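# About the Turunen bench group

We are a small research group working on how two robot arms can learn household jobs from people showing them what to do.
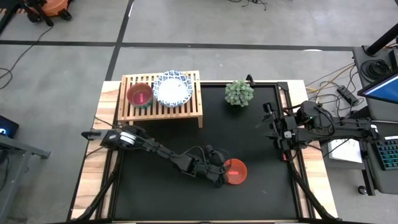 **What do you work on?**

Teaching a pair of arms to put crockery away. A person moves the arms through the job many times, the movements are recorded, and a program learns from the recordings until it can try the job by itself. Most of our effort goes into deciding which recordings are worth keeping.

## Where we came from

The group started at Prukside, a shared research building, as a side project in a larger lab that was mainly interested in warehouse picking. Warehouse work is mostly boxes and bags. We wanted to look at bowls, plates and dishes, which have rims, slopes and patterns that confuse a camera, and which people care about breaking. The larger lab moved on to other things and we kept the bench.

Turunen is the name of the room. It stuck to the group because everyone in the building used it for us before we had a name of our own, and by the time we needed one for a grant form it was too late to change.

We still share Prukside with other teams. The workshop on the ground floor makes our brackets and mounts, and we pay for its time by the hour like everybody else.

## The table

Almost everything we publish is done on one table. It has a wooden border and a large black mat, with an arm working in from either side. The mat gives the cameras a dull, even background. We tried a patterned cloth for one season and went back to the mat.

The objects are ordinary. A typical layout uses a low slatted rack in light wood, a red bowl with a dark green patterned rim, a white plate with a blue-and-white border and an orange-red dish. A small green succulent goes near the rack as an obstacle. The arms have to work near it and leave it alone, and a trial in which either arm touches the plant is marked as failed even if the crockery ends up in the right place.

Bowls and plates need different grips. A bowl can be held by the wall, with one finger inside and one outside. A plate lying flat gives the fingers very little to hold, and one arm often has to tilt it so that the other can take the far edge. That is the main reason we use two arms. It is also where most of our failures come from, as the second arm tends to arrive early and push the plate away.

## The method, which we call Billey

Most groups that teach robots by showing them collect as many recordings as they can and train on the lot. We did the same at first. Our early results got better as we added recordings, then stopped getting better, then got slightly worse.

When we went back through the recordings we found that a good part of them taught the arms bad habits. The person doing the showing had paused to think, or had bumped the rack and corrected it, or had taken a strange route because their wrist was tired. All of these recordings ended in success, so they had passed our checks.

Billey is our way of sorting them. It works in stages.

1. Each recording is cut into short pieces at the points where a gripper opens, closes or changes direction.
2. Each piece is compared with other pieces that begin from a similar position.
3. Pieces that agree with their neighbours get a high score. Pieces that wander, stall or double back get a low one.
4. The low scorers are left out of training, unless they show a recovery from a mistake. Those go into a separate pile and are used on their own.

The fourth stage took the longest to get right. If you remove every mistake, the arms never learn how to get out of trouble. They grip beautifully until the dish slides a little, and then they carry on through the motions with nothing in their fingers. If you leave the mistakes in with everything else, the arms copy the mistake as well as the recovery. Keeping the recoveries apart, and starting each one at the moment things began to go right again, gave us the best of the versions we tried.

## What we have found so far

Our main comparison used 4000 recordings of the rack job. Billey kept 3000 of them whole or nearly whole. We then trained the same program twice, once on the full set and once on the sorted set, and ran 100 trials with each.

The program trained on the sorted set finished 78 of its trials. The one trained on everything did clearly worse, and it was also slower, with long hesitations over the plate that looked very much like the hesitations in the recordings. The table of all trials, with the reason given for each failure, is in our report and can be had on request.

Some points we would ask people to keep in mind when they quote this result:

- It is one job on one table. We have not shown that the same scores work for folding, pouring or anything with a lid.
- The failures left over are mostly plates. Bowls are close to solved in our setup, and plates are not.
- Sorting takes computer time. For a small set of recordings it may be quicker to throw out the bad ones by hand.
- Billey needs plenty of recordings that begin from similar positions. If every one starts somewhere new there are no neighbours to compare with, and the scores mean very little.

We also ran a version in which people did the sorting by watching the recordings back. They agreed with Billey on the obvious cases. On the middling ones they did not agree with each other, and the results from their sorted sets varied too much to say anything useful.

## How a working week goes

Monday is for setting up. The cameras are checked against a printed grid and the arms are sent to a set of known positions to see whether anything has drifted. If it has, we fix that before recording anything, and sometimes the fix uses up the day.

Recording is done in short sessions with a change of person between them. Long sessions make worse recordings, and we can see it in the scores. Whoever is recording starts from a layout drawn at random by the computer, so that people don't slip into placing the dish where it is easiest to reach.

Trials are run by someone who does not know which version of the program is loaded. They mark each trial as finished or failed and write a short note. The notes are dull reading but they have been more use to us than the totals. The early-arrival problem with the second arm was spotted in the notes well before we thought of measuring it.

## Who we work with

Erkosari is our partner for the software that moves both arms together. Their part makes sure the arms do not collide and stops them if the forces get too high. Ours decides where they should go. The two parts are kept separate on purpose, and a change to our side is never allowed to alter the safety limits on theirs.

We take a few students each year on projects of one term or longer. A good project is small. Past ones have looked at gripper pads, at how light from the windows affects the plate trials, and at whether left-handed people give different recordings (they do, and we now make sure to have some in every set).

## What comes next

The next piece of work is a cupboard. A rack is open from above, and a cupboard is not, so the arms will have to reach in from the front with less room to move and a poorer view. We expect the scores to need changing, as a slow, careful reach into a cupboard may be the right thing to do and Billey at present marks slow pieces down.

We are also trying to find out how few recordings we can get away with. The sorted set is smaller than the full one, but it is still more than most people could collect at home or in a small workplace.

## Visiting and getting in touch

We hold an open afternoon at Prukside every November. Visitors can try moving the arms by hand and have their recording scored. Groups from schools are welcome if they arrange it with the front desk first, and the room is on the ground floor with level access.

For copies of the report, student projects or questions about using Billey with other arms, write to the Turunen bench group, care of the Prukside front desk. We answer slowly during recording weeks.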